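I nearly missed the turning for the Ristden open day, so by the time I'd signed in and stuck a badge on my jumper the first demonstration was over and everyone was queuing for biscuits. Lucky me, then, because Sumathi Pinto took me straight through to the quiet end of the building, where the teaching goes on.

I'd pictured somebody typing. What they do at Ristden is much more like playing shops! You pick up a pair of grippers, one for each hand, each with a cable and a white triangular plate covered in black dots, and you do a small job over and over while the system keeps a note of how your hands moved. The job that afternoon was paper cups: brown ones, a tall stack in a holder, to be handled singly. Sumathi wants 300 goes at it before the arm gets a try.

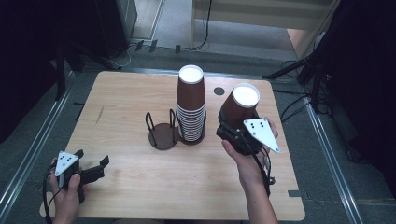 Squeeze less than you think you need to, was Tomoyo Arai's advice, and slow down whenever you're near the stack, as the arm will copy your bad habits as happily as your good ones. I nodded wisely and crushed 2 cups in a row.

By my fifth go I was getting somewhere – well, nothing was on the floor. It's oddly absorbing, a bit like learning chopsticks with both hands at once, and my shoulders ached all the way home. Tomoyo can keep going for 19 minutes before she wants a break. I managed three.

The next open day is in November, and Sumathi says they'll have moved on to lids by then.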